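Backdrop (event display)

A backdrop is a sheet of cloth, paper or board placed behind a person, a table or a stage so that whatever is behind it cannot be seen. The word comes from the theater, where a painted cloth was dropped from above at the back of the stage. Outside the theater it now covers most of the things people stand in front of at trade fairs, school dances, birthday parties and award dinners, including a fair number of bedsheets.

History

Theater backdrops were painted by hand and could show a forest, a palace or a street, depending on what the play called for and what the company already owned. A forest that had been paid for tended to turn up in a great many plays. Portrait studios took over the idea in the nineteenth century, and families who had never owned a balustrade were photographed leaning on one.

Plain backdrops became common later, when it was noticed that a cloth with nothing on it never goes out of date and folds up smaller than a palace. The printed logo backdrop, with the same small marks repeated across the whole surface, is made so that at least one mark will land beside the subject's ear however the picture is cropped.

Materials

Cotton muslin is cheap, heavy and easy to dye. It wrinkles in transit and keeps its wrinkles for the length of the event, after which they fall out in storage. Polyester is lighter and resists creasing, though less firmly than its sellers suggest. Velvet soaks up light better than either and also soaks up lint, chalk, glitter and the hair of any animal in the building.

Black is the usual color for a cloth that will carry lettering, as it hides seams and makes pale colors stand out. It is a poor choice for guests in black suits, who appear in photographs as a row of floating heads.
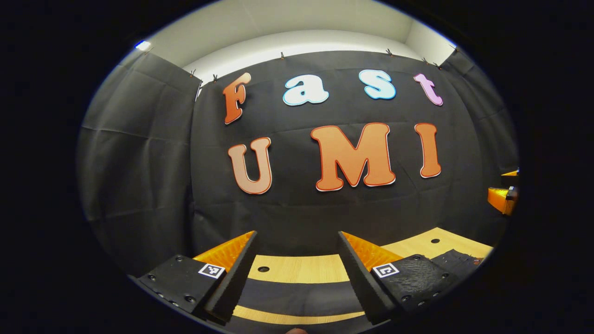 Lettering is the part of a backdrop most likely to cause an argument. Letters may be printed on the cloth, painted on a board or cut out one at a time and hung. Cut-out letters can be used again, provided the next event is spelled in a similar way. Short names suit the method best and can be stacked, as with "Fast" over "UMI" on black cloth, where every letter has its own outline and the M has been allowed to be bigger than everything else. Longer names need smaller letters or a wider cloth, and the decision is often put off until the hanging has begun. The Wandano hall handbook advises laying all letters on the floor first and reading them aloud, advice that suggests an earlier incident.

Hanging and support

Small backdrops are clipped to a crossbar between two upright stands. The stands are weighted with sandbags or, where sandbags were forgotten, with cases of bottled water, which grow lighter as the evening goes on. A common portable kit, the Cluvar, has a crossbar 10 feet long and packs into a bag with room for a crossbar of 9.

Larger cloths are tied to a pipe or a ceiling track. Creases can be removed with a hand steamer, working from the top down. Ironing is quicker and leaves the shape of the iron.

Renting and buying

Halls that hold many events usually keep one or two cloths of their own. The Jodach rental list for September offers a plain black cloth with stands for $299, and charges 11 dollars for each missing clamp. Customers are asked to return the cloth folded, a request generally understood to mean in the bag.

See also

Curtain
Photo booth
Stage scenery
Tablecloth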